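Winter Clothing Exchange in Gedport: Progress Report to the Hartley Fund
Reporting period: up to the end of February
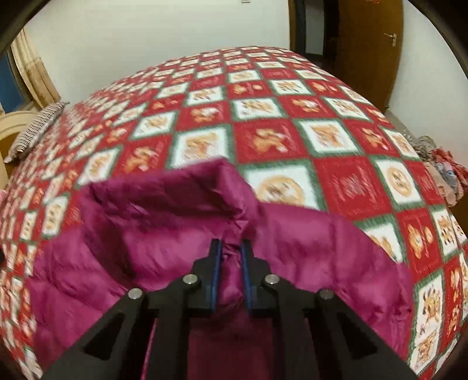
In this period we gave out 600 pieces of warm clothing to families in Gedport and in the villages on the Gostari road. Most were coats and jackets for adults. Children's sizes remain our weak side, and in January we had to put 26 families on a waiting list.

The repair evenings started later than we planned. The room at the Dranomia school had no heating until the middle of January, so we held only two evenings instead of four. More than 140 items were mended — mostly zippers and torn linings.

Spending is within the budget, except for transport. Fuel for the Gostari trips cost more than we wrote in our application, and we covered the difference from the money for printing. We ask you to confirm that this change is acceptable.

In March we will collect spring shoes and continue with the waiting list. We would also like to discuss with you the storage room, as our rent agreement ends in May and the owner has not yet told us the new price.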